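How I Randomize My Sim Scenes Without Losing My Mind

So a few people asked how I set up the scenes for our two-arm pick-and-place work, and I kept promising to write it down. It's October, my training run won't be done until tonight, and I have coffee. Let's go!

Quick background. Tariq Rana and I have been testing whether a policy trained only in simulation does better when you shuffle the clutter and the surfaces, or when you leave the room alone and shuffle only where things sit. We call the project Pudalier (it was the name of a folder, and it stuck). Everything below is what I do before a single training step happens.

Step 1: Start with a boring room

One wall, one floor, one table. I know it's tempting to drop in shelves and lamps and a nice window, but every extra thing is something you'll have to debug later. My first version had a bookcase in it and I spent a whole evening chasing a collision bug that came from the bookcase. I deleted it and never looked back.

Keep the light soft and coming from above for the base scene. You can get fancy with it once the arms behave.

Step 2: Pick your surface textures

Make a folder of floor textures and a folder of wall textures, and have the script pull one from each at reset. I like at least one floor with a really busy grain, all stripes and knots, because that's where our early vision encoder fell apart. It did fine on plain gray and then got completely confused by wood.

Step 3: Scatter the objects

I use 6 objects in the pool and let the script choose which ones show up. Mix the shapes and the colors. You want something round, something blocky and pale, and something with a loud pattern that will pull the network's attention away from the thing it's supposed to care about.

Give each object a random yaw and a small drop height, then let the physics settle for 30 steps before you record anything. Skip the settling and you'll get objects that twitch in your first few observations, and the policy will happily learn to wait for the twitch. Ask me how I know.

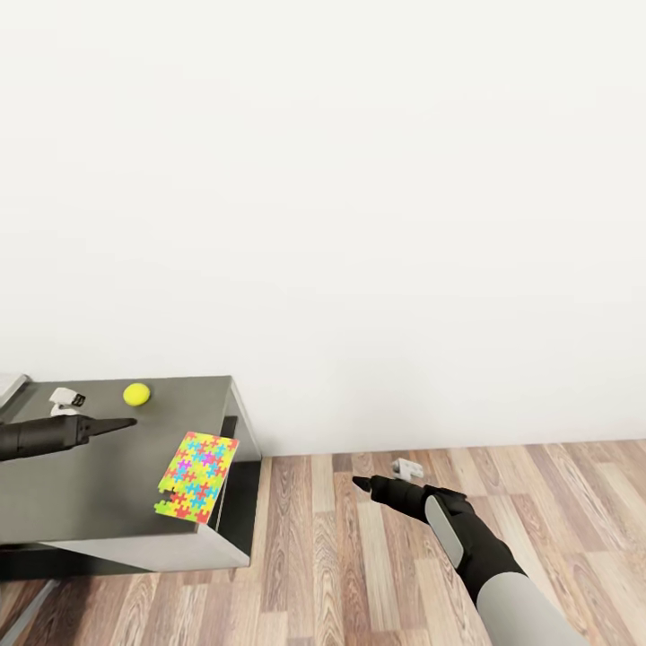

One random draw: wood floor, plain wall, a yellow ball and a puzzle-pattern distractor on the table, arms spread apart.

Step 4: Randomize the arm poses too

I skipped this one for ages. If both arms always start tucked in at the same spot, you're training on a tiny slice of what the cameras could see. Now I sample a start pose for each arm separately and allow one of them to be way out past the edge of the table. It looks a little silly, but those starts taught our policy to come back over the work surface on its own, which the old one just couldn't do.

Two things to check here. Make sure neither arm starts inside the table (Waqas Warraich wrote us a little overlap test that rejects those draws), and make sure the two arms can't start inside each other.

Step 5: Render a batch and look at it

Yes, with your eyes! Before each run I dump a sheet of thumbnails and scroll through it with a snack. You're looking for things floating where they shouldn't, textures stretched into mush, and objects jammed so far into a corner that no camera could ever find them. Itzel Villaseñor does the same pass on her own sheet and we compare notes. She catches far more than I do.

If something looks off, write down the seed. Please write down the seed.

Step 6: Train both versions

For the comparison we ran 2 policies, one with full shuffling and one with positions only, and tested each on the same 552 held-out scenes. Full shuffling won, and most of the gap came from the scenes with busy floors. On the plain ones you could barely tell the two apart. I wouldn't read too much into it past our own setup, though — we only have the one table, and Tariq still thinks the start poses are doing more of the work than the textures are.

He may be right. The next run keeps the textures fixed and shuffles only the arms, and I'll add the numbers to this page when I have them. If you try it on your own robot first, send me your seeds and your settle time and I'll put them up next to ours.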